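Costigan scholarship fund says it will double awards, but leaves the money question open

The Costigan Youth Fund announced in October that it will hand out 4 scholarships this school year, up from 2 last year, and called the change a turning point for local students. Families may want to read the fine print before celebrating.

Each award is worth $1,494, the same dollar amount as before. It can be spent on tuition, books, sports fees or travel to competitions. It can't be renewed, and students who win it once can't apply again.

The fund drew 21 applications last year, according to its own newsletter. Even with the larger number of awards, most students who apply will go home with a polite letter. The fund has not said how many applications it expects this time, though it has opened the program to students at Rivitz High for the first time, so the odds may not improve by much.

Then there is the matter of who is paying. The announcement thanks Triden, a regional equipment dealer, for "a generous multiyear commitment." It does not say how many years, or how much. Asked for the figures, the fund replied by email that the terms were still being worked out. Triden did not return a call.

A similar promise was made when the Zovusska ski club joined as a partner. That arrangement ended after one season, and the travel grants that came with it ended too. The new announcement doesn't mention them.

The application itself has changed. Students used to send in grades and a letter from a coach or teacher. Now they must also write an essay on leadership and submit a family budget. The fund says the budget will help direct money to those who need it most — a fair goal, but there is no income limit in the rules and no word on how need will be weighed against grades or race results.

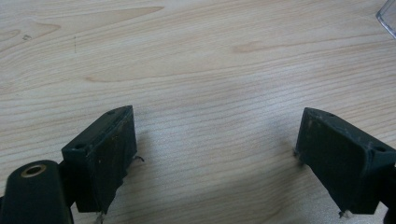

Wiremu Tawhiri wrote to say that his daughter applied last year and never learned how the applications were scored. He would like to see the scoring sheet published before anyone is asked for a family budget, and he doubts that a longer form will make the choices any clearer.

The fund said it has no plans to publish its scoring. Forms are available at the Costigan library desk and at both school offices. They must be handed in by 4 p.m. on the last school day before winter break.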